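Teach the boring part by hand

Every few months a firm announces that its robot has learned a household task from people showing it what to do. The film that follows is nearly always of a clean kitchen. I have spent two years on the other side of those films, first at Trandness and now at Helmy, and I think we should be more open about which parts of a job are worth showing by hand and which are better done by remote control.

The two methods are easy to tell apart. In one, you take hold of the arm, or of a gripper on a handle, and move it through the task yourself. In the other, you sit a short way off with a pair of controllers and drive the arm while watching a screen. Most teams pick one, buy the kit for it and then defend it for as long as the kit lasts.

I used to defend remote control. It keeps your body out of the way, and the robot records what its own motors did. At Trandness we drove an arm through table clearing for 12 weeks, and our recordings were tidy. They were also slow. A driver who can't feel the edge of a tray will stop short of it, look, creep forward and look again. The robot learns the creeping along with everything else.

Clearing up after food is where this shows most. Things are stuck, slippery or nested in one another, and a person deals with that through the fingertips.

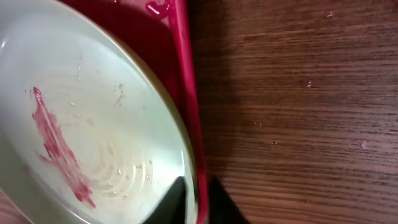

Eduardo Pascual disagrees, and wrote to say that a hand-led demonstration only proves that a human can feel the rim, and that the robot, with no sense of touch to speak of, is being shown an answer without the question. He would keep people at the controls and have them practise until they stop creeping.

It is a fair point and I don't have a full reply to it. A robot that has only a camera can't copy what I felt. It can copy what I did as a result, though, and that is worth having. When I lead the gripper to a rim at the right angle and the right speed, the angle and the speed are in the recording. They were missing from most of what we drove by remote.

Practice does help. Our best driver at Trandness was good by the end, and the other 2 never were. If a method only works in the hands of one person in the building, it is a poor way to gather thousands of demonstrations. Leading by hand took our new starters at Helmy an afternoon to pick up.

Where I would keep remote control is for correction. Once a robot is running a task on its own and goes wrong, someone has to step in at the point where it went wrong, with the arm where it is. Controllers are good for that. The Dutitz rig we use now lets you take over in the middle of a movement and hand back again, and 9 short corrections have often done more for us than another full day of demonstrations.

I would also ask teams to stop wiping the table between takes. Leave the smears and crumbs for a few rounds. A robot taught only on spotless crockery has been taught a different job from the one people want done.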